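The Long Pour

On keeping grain at home, and the small pleasure of tipping it from one thing into another

By our food and home writer

There is a sound I have loved since I was small enough to be stood on a stool to hear it better, and it is the sound of dry grain going from one vessel into another. It starts as a patter and thickens into a hiss, and then, as whatever you are filling gets fuller, the note climbs. My grandmother could fill a jar of barley with her back half turned to it, chatting to whoever was at the door, and stop a finger's width below the rim because her ears told her to. I have been trying to do the same for most of my adult life and I still sweep the floor afterwards.

I bring this up in September, when the cupboards at our house get turned out, the summer's half bags come to light and everything is poured into something else. It takes an evening, sometimes two, and I look forward to it far more than I let on to my family, who find reasons to be upstairs.

The mill shop at Brorkent, where I buy most of my grain, sells it from tall bins with a scoop on a string. You bring your own tubs. When I first went, years ago now, I brought the wrong ones entirely (narrow-necked bottles that had once held squash, if you please) and the woman at the counter lent me a funnel without a word. She had clearly lent it before. The shop gets through 2,000 kilos in a good month, most of it wheat and oats, with a bit of pearl barley for the soup makers and millet for people who keep birds, and she told me she could tell a regular from a newcomer by whether they poured from the wrist or from the shoulder.

I pour from the wrist these days. It is a matter of giving the bowl a tilt and then leaving it alone, letting the grain find its own way over the lip. The temptation is always to hurry, to tip a bit further once it gets going, and that is when the whole heap shifts at once and you have rice in your slippers. A bowl with a smooth inside is a great help. Rough pottery looks lovely on a shelf but it holds the grain back and then lets go all of a sudden, like a child on a slide.

As for the funnel, get a wide one. The kitchen kind meant for oil or vinegar has a spout no thicker than a pencil, and anything bigger than couscous will jam in it and sit there while you poke at it with a skewer. What you want is what the catalogues call a jam funnel, broad at the top and nearly as broad at the bottom. Mine came from Nevurent, a little firm that makes plain kitchen things in dull colours and has never, as far as I can see, had a sale. I have had it so long that the inside has gone pale where the grain runs down. If you haven't got one, a sheet of stiff paper rolled into a cone does very nicely, and my grandmother never used anything else.

Then there is the question of what to keep it all in. Opinions run high on this. I once wrote a few mild words in these pages in favour of glass jars and had 133 letters, many of them quite stern, and one enclosing a drawing of a tin. So let me say that tins are excellent. They keep the light out, they don't break, and a good tight lid will see off moths. I still like glass, all the same, because I like to see how much I have left, and because a row of jars with the barley next to the red lentils next to the black rice cheers me up on a wet morning in a way that a row of tins does not.

Whichever you choose, make sure it is bone dry before you start. I wash mine the night before and leave them upside down on the rack, then finish them off in a low oven with the door ajar – lids off, of course – and let them cool right down. Put the new grain at the bottom and the old on top, which means emptying the jar first. That's dull, I know, and it is also the reason for all the bowls. On a proper September evening I have every bowl in the house out on the table, and a good many from next door.

The friends at the allotment society in Daly make an event of it. They buy by the sack between them, which brings the price down nicely, and then meet in the hall to share it out, with tea in the big pot and somebody's flapjacks. I went along last autumn, meaning to stay an hour, and was there for 3. There is a great deal of talk at these things, as you would expect, and rather a lot of advice, and every so often the talk dies down for a moment as a bowl is tipped and people stop to listen to it go. I found I wasn't the only one who could hear when a jar was nearly full.

One last thing about spills. Don't reach for the vacuum cleaner straight away. Lay a tray under the job before you begin, a big one with a lip, and whatever misses will be clean enough to go back in. I use an old baking sheet from Plaltia with a dent in one corner, and the dent makes quite a useful spout.

Barley soup is on page 2 of the recipe section, and it is a very good way to use up the handful that won't fit in the jar. There is always a handful that won't fit in the jar.

More from Food and Home
A kind word for the enamel pie dish
What to do with too many plums
Oatcakes, thick and thin
Shelf paper and how to lay it straight
Your letters: tins, again

Contact us | Subscriptions | © All rights reserved | Back to top
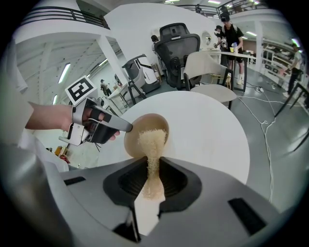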